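Cold-Weather Passing in the Mekerville Amateur Soccer League
Student project report, spring term

3. Method

The project asked whether outfield players complete fewer short passes as air temperature drops. Match footage came from the league's public archive. We selected 9 matches played on the same artificial surface, the Quintana ground, to remove pitch quality as a variable. Kickoff temperatures were taken from the referee sheets.

A pass was logged when the ball left one player's foot with a clear intended receiver. Clearances, throw-ins and goal kicks were left out. Under these rules the matches gave 2385 passes. Each one was tagged as short or long, and as complete or incomplete, in a shared Flurby spreadsheet.

Two students coded every match separately. Where the codes differed, the clip was watched again and a single value was agreed. There were 520 such cases, most of them deflected balls in midfield.

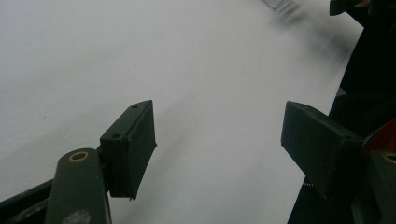
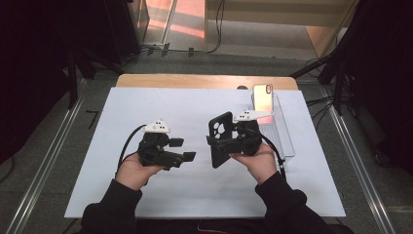 4. Results

Short-pass completion was lower in the four coldest matches than in the other five. The gap was widest in the opening period and had nearly closed by halftime. Long passes showed no clear pattern - the spread between teams was larger than any spread between temperatures.

Wind was not recorded on the referee sheets, so it could not be separated from temperature. One of the cold matches, Pludum away in the Friday evening slot, also had a red card before halftime. Removing it made the short-pass gap smaller but did not close it.

5. Limits

All footage was shot from one side of the field at low height. Passes along the far touchline were harder to judge, and these account for many of the disagreements between coders. The sample is too small to compare individual players. A repeat with matches from August would give a better warm-weather baseline, using the same ground and the same coding sheet.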